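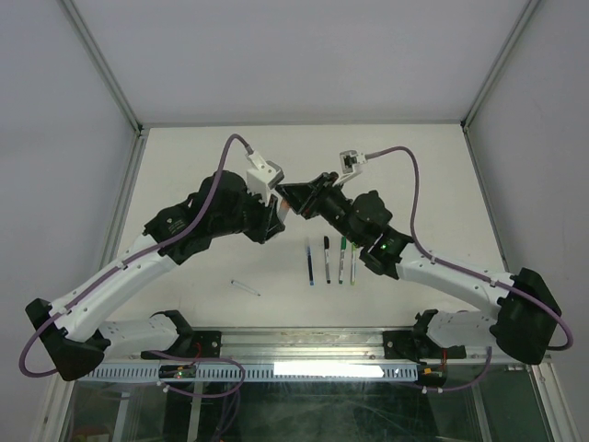

Bimanual capping: does a wrist camera improve the policy?

Posted by Vidar Engström, 06/02/2026

We train an imitation policy to put caps on markers with two arms. With the fixed camera only, it succeeds in 78 of 221 trials. Most failures are a lateral offset when cap and barrel meet. Would wrist views help, or do I need more demonstrations?

3 comments

Rosalía Calvo

Wrist views, in my experience. At Flellum we kept the same demonstrations and added 2 wrist streams.
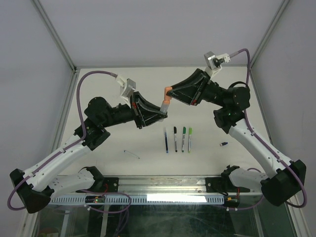 The offset errors fell sharply. Late fusion worked better than stacking the images. Crop the fixed view as well, or the network spends capacity on the walls.

Check your time stamps first. A delay of 80 ms between streams cost us more than the missing views did.

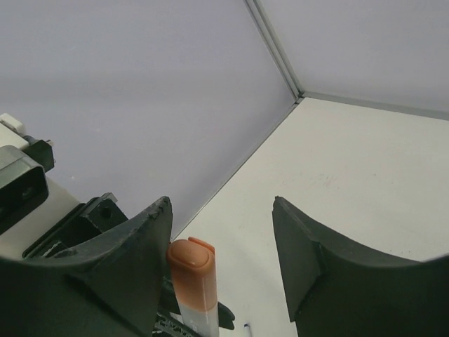
Also log the grasp position along the barrel. If it varies between trials, the policy has to learn that too.

Aurelio Mateos

more demos. always worked for me

Share (2)

Contact | © Samarakoon | Back to top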